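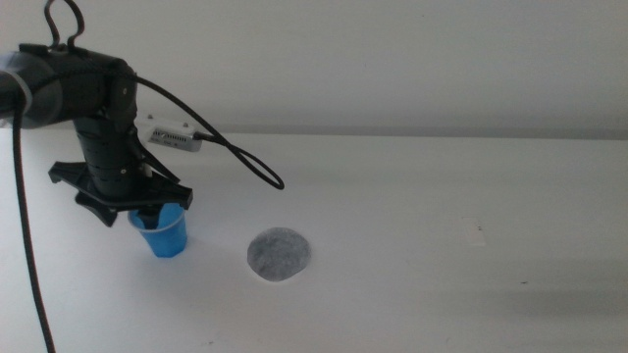 Cup station at the Zumetti open day, arm with the blue cup.

Zumetti open day, who else went?

perkberg_mike
Posted 06/06/2025
Went to the open day at the Bruseck building this afternoon. Most of it was posters and coffee, but the cup station was worth the drive. The task is to pick up a plastic cup and put it on the round gray pad. Shalini Shakya ran it and took questions the whole time. She said they have logged 3658 tries on that table since February.

tallgrass
I was in the group before lunch. It grips from inside the rim, which I didn't expect. I would have gone around the outside.

dlw_shop
Inside is fine for an empty cup. Put coffee in it and you have fingers in the coffee. I don't see the point of showing it that way.

perkberg_mike
Somebody asked her that. Her answer was that those cups are thin and squeeze out of shape if you grab them from the outside. They have a different set of fingers for full ones but didn't bring them out.

dlw_shop
Then bring them out. I drove from Perkberg to see a cup get moved a few inches.

tallgrass
It's an open day, not a trade show. I thought the plain setup was better than last year, when you couldn't see past the fencing.

gautam_fan
Did they say anything about Gautam? That was supposed to be the software part.

perkberg_mike
Short talk at 3 in the side room. Gautam is what plans the moves. No release date. Of the 3658 tries, 2817 put the cup on the pad with no help. She had that on a slide.

gautam_fan
So more than one in five needed help or missed. That's not great for one cup on a white table.

tallgrass
She said the early runs are all counted in there. I'd like to see just the last month.

cablerat
My complaint is the wiring. There's a braided cable looping out over the table next to the gripper. I'd tie that back before I ran it for almost 400 visitors.

dlw_shop
Agree with cablerat on that one. Needs slack at the wrist, but that's a lot of slack.

perkberg_mike
I didn't see it snag while I was there. Slides are supposed to go up on their site next week, I'll post the link.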